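Moving the blog, and other things I put off until May

So I finally did it. After years of paying too much to keep this little site going, I moved the whole thing over to a new host, and if you're reading this then the move worked (mostly - the comments on the older posts are still missing, sorry!).

I'd been with Naller since the very start, back when I only wrote about my allotment at Lukdale and had maybe two readers, one of them my cousin Lindiwe Visser. Then the renewal notice landed in my inbox and it had gone up to $176 for the year. For a blog about beans and whatever I had for lunch! I whined about it to Gert Magagula at work and he sent me a link to the company he uses, and I signed up that same evening before I could talk myself out of it.

What I wasn't ready for was the photos. There were 2,426 of them sitting on the old account, a lot of them the same shot of the same squash, and I decided I was going to go through every one before copying anything across. It took me some 2 weeks of evenings. I'd make tea, put the radio on, delete thirty, get stuck on one from the Brarklow trip and lose half an hour to it.

Anyway, the picture uploader on the new place is so much faster.

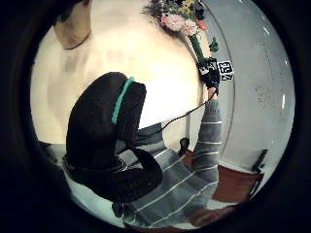
Dark glove first, bright red thing second.

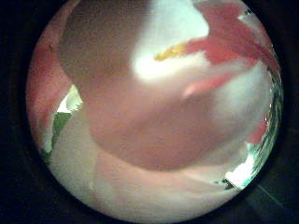 I still have to fix the menu at the top, which has decided to list everything twice, and the search box only finds posts with "soup" in the title. If you had the old address bookmarked it should send you here until the end of the summer. And Lindiwe, I do have your rhubarb recipe, it's just under "Other" for now.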